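Saltusel bathroom trial: the counter fault

These pictures go with the fault report from the Saltusel trial at the Rashidi guest house in Zesilport, June 2022. The job was a simple one. The robot had to reach over a bathroom counter, pick up a small item, put it down again and back away without touching the mirror. It had done this many times on our practice counter, which has no mirror. On attempt 2178 the right arm came down too hard on the stone and the run was stopped by hand.

No one was hurt and the counter wasn't marked. We wrote it up anyway, as anything over the contact limit has to go in the log. 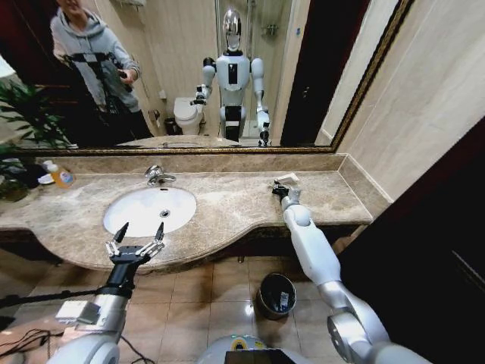 The contact limit was what failed first. The arm is meant to stop as soon as it feels the counter, then ease off until it is just touching. Having the right gripper down on the marble next to the white paper is allowed, and so is leaving it there while the left one works in front of the sink. What isn't allowed is to keep pushing after contact. The log has a peak of 145 newtons, and the push went on for 700 milliseconds before Gladys Massawe hit the stop button.

We went through the log that evening. The arm had been told the counter was lower than it is. The height comes from the depth readings, and Pivent, the planning software we were using, takes a middle value from everything it believes to be flat and level. A big mirror behind the counter gives it a second counter that isn't there. With enough of those bad points in the set, the height came out wrong and the arm went looking for a surface below the real one.

That accounts for the target. It doesn't account for the missing stop. The force check had been switched off in May for a calibration job and the setting was saved with the rest of the profile. It should have come up as a warning at start-up. It did, but in a list of other warnings that we had all got used to clearing. 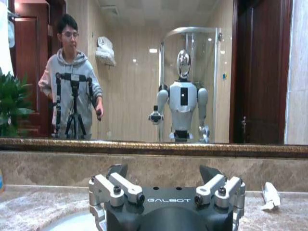
The changes we made are short. The force check can no longer be saved as off. If someone turns it off, it comes back on at the next start. Start-up warnings to do with force or stopping now have to be cleared one by one by the person holding the stop button. Mirrors are marked on the room map before the first run, and any depth point behind the marked glass is thrown out.

We also brought the downward speed near stone, glass and china to a third of what it was. It makes each attempt slower and Maxine Bright, who does the timings, isn't pleased with it, but it stays until we have done 300 clean attempts in rooms with mirrors.

One item is still open. The stop button worked, but after a stop the arm holds its position, so it was still pressing lightly on the counter until we released the joint by hand. We would like it to lift a few millimetres first. Lifting after a stop has risks of its own if a hand is above the arm, and we haven't agreed on it yet.

Comments (3)

petrolblue
We had the same thing with a glass shower door. Marking it on the map worked until somebody left the door open.

Maxine Bright
For the record I'm fine with the slower speed near the sink. It's having it apply to the whole counter that I don't like.

tomk_77
Does throwing out the points behind the glass affect things standing right up against it, like a soap bottle? Ours lost the back half of a tumbler.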